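Ticket: Bench cell 2, left gripper drops out part way through a cycle
Site: Atthorpe
Raised by: Rianne Bosman
Priority: Normal
Status: Waiting for part

Friday, first entry

Good morning all, and sorry to land this on you before the weekend. The left gripper in the two-arm cell has started losing its connection again. The arm itself is fine and carries on to the next point quite happily, but the gripper stops answering and the cell controller sits there waiting until it gives up after 900 milliseconds. It managed 216 cycles overnight before the first fault, and then faulted four more times before breakfast, always when the left wrist was turning over to come in low across the table.

I did wonder whether it might be the settings, as we had changed the timeout from 700 when the Tedton fixtures went in. I put it back to the old value for an hour and it made no difference at all, apart from failing a little sooner, so I have set it to 900 again and would ask that we leave it there for now.

Second entry, 11.40

I have stopped the cell, locked off the air and power, and unplugged the USB lead at the controller end so that I could have a proper look at it. Both arms are parked where I left them. Please don't home them from the screen until I have signed this off — the leads around the left gripper aren't tied back and I would hate for one to be caught.

Left gripper and the loose plug, both arms parked:

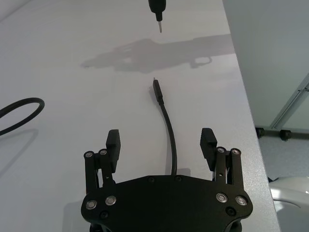
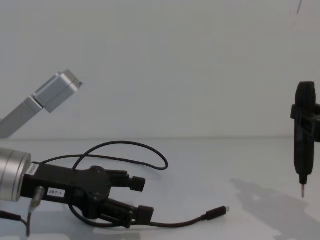

Photos: R. Bosman, Atthorpe workshop

The gripper I am talking about is the one with the 297-1 label on the body, in case anybody is reading this from Ivodholm and has the asset list to hand. The plug on the table is the end of the suspect lead. You can see from the second picture how much slack we have in the thin cable looping over the top of the gripper, and I think that wants sorting out at the same time, even if it turns out to be innocent.

What I have tried so far. I swapped the port on the controller and got the same fault. I tried the lead on the bench tester and it passed lying still, then failed as soon as I flexed it close to where it goes into the gripper. I did this several times over a cup of tea, to be quite sure I wasn't imagining it, and it failed every time in the same spot. The fingers move freely by hand and the pads look to have plenty of life in them, so I have left the mechanical side well alone.

Third entry, 14.15

Spoke to the stores at Wouters, who were very helpful as always. They have the replacement lead and will put it on Monday's van. I have asked for two, so that we have one on the shelf.

To do when it arrives:
Fit the new lead and clip it to the wrist with a gentle bend.
Shorten the loop over the gripper and tie it back.
Turn the wrist through its full travel by hand guiding, at slow speed, and watch that nothing pulls tight.
Run 216 cycles at normal speed — that matches the run before the first fault.

If anyone has the old drawing of the cable route from when the cell was at Ivodholm, I would love a copy. Mine has a coffee ring right over the left wrist.

Rianne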